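Beserano parish magazine – anyone else read the July piece?

jasgate_jo
It claims the bishop's resignation was a plot. Two pages, three unnamed sources!

oldpew45
I believed it, Jo. The diocese took 45 days to reply.

jasgate_jo
Slow post isn't a conspiracy – they're always like that.

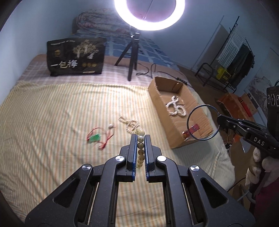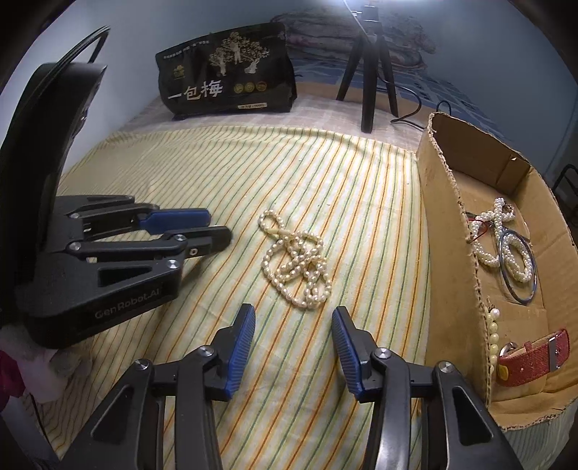
Beads and a pearl necklace.

Re: July piece

potgieter_fan
I'm with oldpew. Why deny it so crossly?

jasgate_jo
Wouldn't you be cross?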